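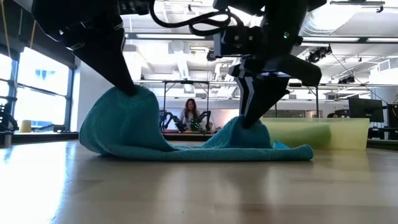
4주차. 세탁·정리 공정 자동화와 현장 노동 (강의 노트)

담당: Gebremedhin Teshome
지난주 노트 안 받은 사람은 쉬는 시간에 가져갈 것. 오늘 진도 많음, 중간에 질문은 짧게.

1. 오늘 볼 것

- 수건 접기 같은 일이 왜 늦게까지 사람 손에 남았나
- 기계가 들어온 뒤 작업자 하루가 어떻게 바뀌나
- 직무표에 안 적힌 일은 누가 하게 되나

용어 먼저. 직무(job)와 과업(task) 구분. 자동화되는 건 보통 과업 단위. 그런데 인원 계획은 직무 단위로 짠다. 여기서 어긋남이 생김. 시험 답안에서 제일 많이 섞어 쓰는 부분이니 주의.

2. 사례: Worell 린넨 공장

객실용 수건, 청소용 극세사 천 취급. 하루 물량 2,931장 (성수기 8월 기준). 접기·분류 라인 작업자 60명. 도입 논의 전 과업 목록은 이랬음:

- 건조기에서 꺼내 펼치기
- 얼룩, 올 풀림 확인
- 접기
- 색깔별로 나눠 담기
- 묶음 표찰, 출고대로 이동

도입 계획서에는 "접기"만 자동화 대상으로 적혀 있었음. 나머지는 "현행 유지". 그런데 실제로는 펼치기와 확인이 접기 동작 안에 섞여 있다. 손으로 펴면서 동시에 본다. 손끝으로 보풀 느끼고, 이상하면 옆으로 빼고. 따로 시간 재면 0초로 나옴. 그래서 계획서에 없었던 것.

인터뷰에서 나온 말 (Dagim Moges, 라인 경력자): "접는 건 내가 하는 일의 반도 안 돼요. 나머지는 이름이 없어요." → 이 문장 밑줄. 3절에서 다시 씀.

3. 천은 왜 어려운가

상자나 병은 집어도 모양이 그대로. 천은 집는 순간 모양이 바뀐다. 어디를 잡느냐에 따라 다음 상태가 달라지고, 그 상태를 다시 읽어야 함. 변형 물체(deformable object) 조작이라고 부름. 두께도 문제. 한 겹 잡으려다 두 겹 잡는 일이 흔하다.

사람은 이걸 두 손으로 나눠서 푼다. 한 손은 고정, 한 손은 당기기. 양팔 구성이 많이 쓰이는 이유도 비슷. 다만 팔이 둘이면 서로 부딪히지 않게 영역을 나누는 문제가 추가됨. 작업대 배치를 사람이 다시 짜야 하는 경우가 많고, 이 배치 작업도 처음에는 직무표에 없다.

생각할 것: 숙련자에게 "어디를 잡으세요?"라고 물으면 대부분 대답을 못 한다. 시켜 보면 바로 함. 암묵지(tacit knowledge). 이걸 자료로 만드는 데 드는 시간은 누구의 노동시간인가? 임금표에는 어떻게 적나? 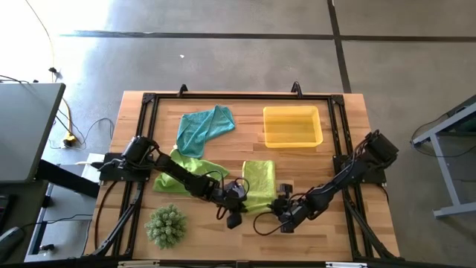

4. 투입 상태를 누가 정하나

자동화 논의에서 자주 빠지는 게 시작 상태다. 기계 앞에 물건이 어떤 모양으로 놓이는가, 그걸 누가 그렇게 놓는가. 계획서에는 "투입"이라고 한 단어로 끝나지만 현장에서는 하루 종일 하는 일이 될 수 있음. 같은 연두색 수건이라도 뭉쳐 있는 것과 반듯하게 접혀 놓인 것은 기계 입장에서 전혀 다른 문제고, 청록색 수건까지 한 작업대에 구겨져 있으면 색 구분이 또 붙는다. 노란 트레이를 팔이 닿는 데 두느냐 마느냐도 결국 사람이 정함. 그래서 접기 담당이던 사람이 "준비 담당"이 되는데, 호칭만 바뀌고 등급표에는 새 칸이 안 생기는 경우가 많다.

Worell의 경우 협상 쟁점 정리:

- 준비 작업을 숙련으로 볼 것인가, 보조로 볼 것인가 (회사안: 보조)
- 기계가 멈췄을 때 밀린 물량을 누가 처리하나
- 시범 동작 제공에 수당을 줄 것인가
- 교대 시간. 오전 6시 조는 장비 점검까지 떠안게 됨

마지막 항목은 합의 안 됨. 자료집 뒤쪽 표 참고. 표 제목에 오타 있음, "교대"로 읽을 것.

5. 속도와 리듬

손작업 때는 작업자가 속도를 조절했다. 힘들면 쉬운 것 먼저, 오후에는 두꺼운 것 뒤로. 기계가 끼면 이 순서가 고정된다. 총 작업량은 줄어도 피로는 안 줄었다는 응답이 나오는 배경. 기다리는 시간이 생기는데 쉬는 시간은 아님. 눈을 뗄 수가 없으니까. 감시 노동(monitoring work)이라고 적어 둘 것.

비교용으로 Zatetberg 물류센터 사례 짧게. 거기는 300명 규모, 작업자가 직접 정지와 재시작 권한을 가짐. Worell은 반장 호출 방식. 같은 장비라도 누가 멈출 수 있느냐에 따라 평가가 갈렸다.
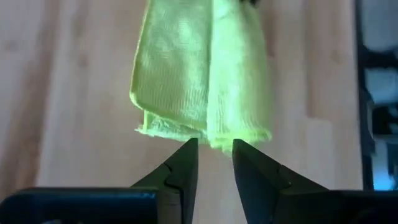

정지 권한 얘기 조금 더. 멈추는 걸 허락받아야 하면 작업자는 이상한 걸 봐도 한 박자 늦게 말한다. 천이 어긋나게 잡혔다든가, 밑단이 말려 들어갔다든가 하는 작은 것들. 한 건은 별거 아님. 쌓이면 재작업 물량이 되고, 재작업은 다시 손으로 한다. 이 손작업은 또 통계에서 "예외 처리"로 잡힘. Worell 재작업 기록은 거의 2,000건인데 분류 기준이 중간에 바뀌어서 앞뒤 비교는 하지 말것.

6. 읽을거리

- Dilluron 보고서 2장, 4장 (3장은 건너뛰어도 됨)
- Worell 인터뷰 발췌, Moges 부분 필독
- 지난주 노트의 "과업 분해" 표. 오늘 내용이랑 붙여서 볼 것

7. 과제

본인이 해 본 일이나 가까이서 본 일 하나. 아르바이트도 됨.

1) 과업을 최대한 잘게 적기. 공식 설명에 없는 것 표시.
2) 그중 하나를 기계가 맡는다고 할 때 앞뒤로 새로 생기는 일 적기.
3) 새로 생긴 일의 이름을 붙이고, 누가 맡을지, 임금에서 어떻게 다룰지 한 문단.

분량 두 쪽. 넘치면 안 읽음. 표로 내도 되는데 3)은 반드시 문장으로 쓸것. 제출은 다음 수업 시작 전까지, 출력본만 받음.

다음 주: 정지 버튼과 책임 소재. 5절 다시 읽고 올 것.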